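Rope handles on paper bags: knots inside, and how to keep the two sides equal?

Forum: Packing, Wrapping and Small Finishing Work

GunvorA
Good evening to everyone. I do handwork at home for a small shop in Dotham, and in October I got my first order for 100 paper gift bags which arrive flat, with the holes already punched, and the rope in a separate sack. Each bag needs two handles. My problem is that the handles come out different. One side hangs longer than the other, and when the bag stands up it looks tired. Also my fingers hurt after the first hour. Do you put in all the front handles first and then all the back ones, or do you finish each bag before you take the next one? I knot on the inside.

ulises_jara
Welcome, Gunvor. I did this work for three winters at Storcombe, for perfume and chocolate customers mostly. My opinion is that you should finish one bag completely. If you make all the fronts first you handle every bag two times, and the paper gets marks from your nails.

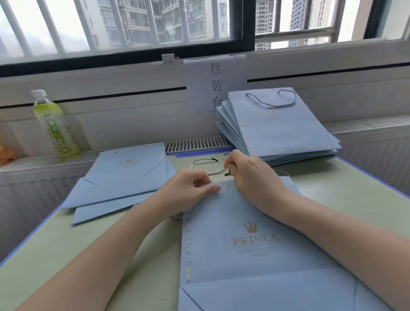 For the fingers, the end of the rope is the most important thing. If the rope is only cut with scissors, it opens like a brush and you must twist it again for every hole. Ask the shop if they can order it with hard tips, like the black plastic ones on this twisted rope, then it goes in the hole like a shoelace. It costs a little more but for me there is no discussion. With the cut kind I was wetting the ends with glue the evening before, and half of them dried crooked.

Sunil D.
I don't agree with Ulises about finishing one bag completely. It is correct for 100 bags. When we had an order of 2,304 bags for Dornetti, we divided it between two tables, front handles on one table and back handles on the other, and it was faster because the hand learns only one movement. The marks from the nails come from long nails, not from the method.

ulises_jara
Sunil, you had two tables and several persons. She is alone in her home. Where will she put the half-finished ones?

Sunil D.
On a chair, in a box, on the bed. I began like this also.

GunvorA
Thank you both. I have only the kitchen table, so I think I will follow Ulises this time. But the question of the length is still there. I measure every rope with a ruler and they are the same, and still the handles are not the same after the knot.

nilmini_g
Gunvor, the ruler doesn't help you if the knot takes a different amount of rope every time. Make a small mark at the place where the knot should sit, on both ends, and pull the knot to the mark.
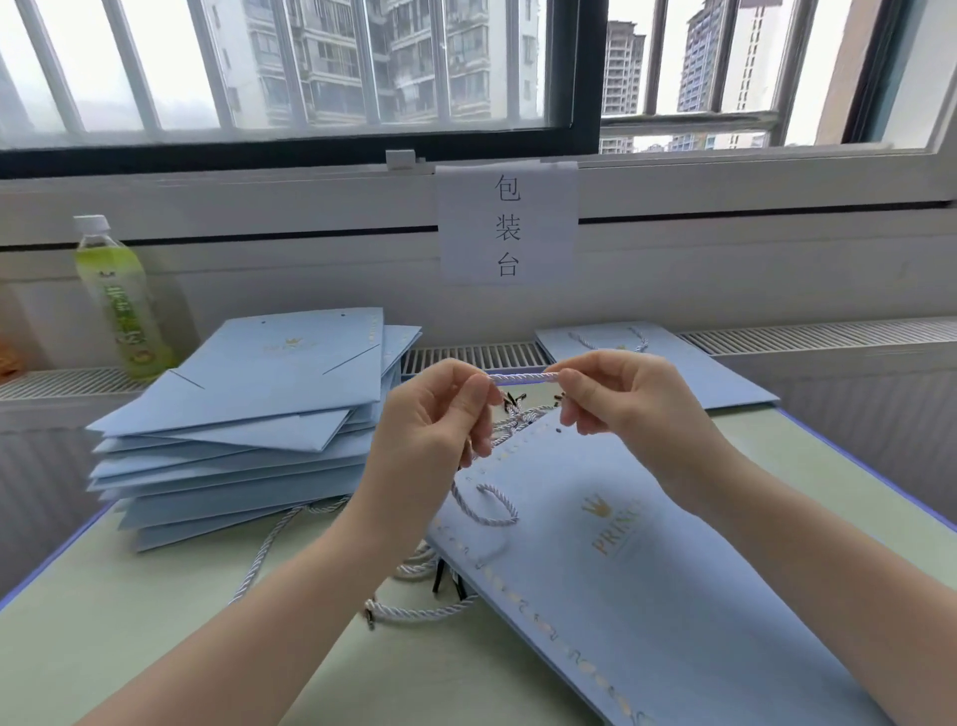

I also compare by hand before I start a bag. I take both ropes, hold them together at one end and let them hang, and if one is longer I put it back. With short pieces you can do it like the hands here, one end in each hand and pulled straight over the bag, so you see the whole length with the light blue paper under it. It takes two seconds. And please keep the bag lying flat until both handles are in. Many beginners open it first because it looks more logical, but then the top moves and you make the holes bigger.

GunvorA
I opened every one of them first! Now I understand why some holes are torn. Is it possible to repair them?

nilmini_g
A little. A small square of strong tape inside, then make the hole again with a thick needle. I would not send these to the customer without asking, though.

Sunil D.
One more thing about the piles. Keep the finished bags far from the flat ones, on the other side of the table, with the handles all in the same direction. If the ropes go under the next bag, they press a line into it, and on shiny paper you will see this line forever. I lost 10 bags from a Magyar order like that and had to pay for them myself. 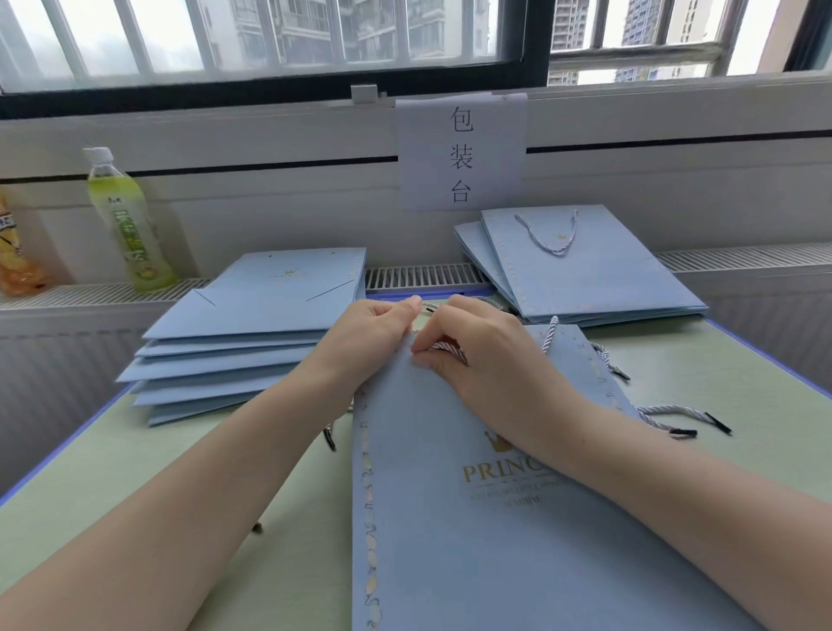

Olumide Eze
I would go further than Sunil and not pile the finished ones high at all. The knots are thick, so the pile rises on one side and after some time it slides down. I make small piles and turn every second bag around. The customer never complained that the handles were in two directions.

Sunil D.
If you turn them around then the rope of one lies on the print of the other. With gold print I would be afraid to do it.

Olumide Eze
I put a thin sheet between them. My last job was 1,477 bags, with gold print on most of them, and I had no damage from this. But I agree it is more work, and the sheets must come from somewhere.

GunvorA
The shop has old tissue paper, I will ask tomorrow if I can have it. I did eleven bags this evening in the way Nilmini wrote, with the marks, and nine of them are equal. Ulises, which knot do you use? Mine is the simple one, and on two bags it went through the hole when I pulled.

ulises_jara
The simple one too, but I pass the end through the loop two times. Leave a bit of rope after it, the width of a finger.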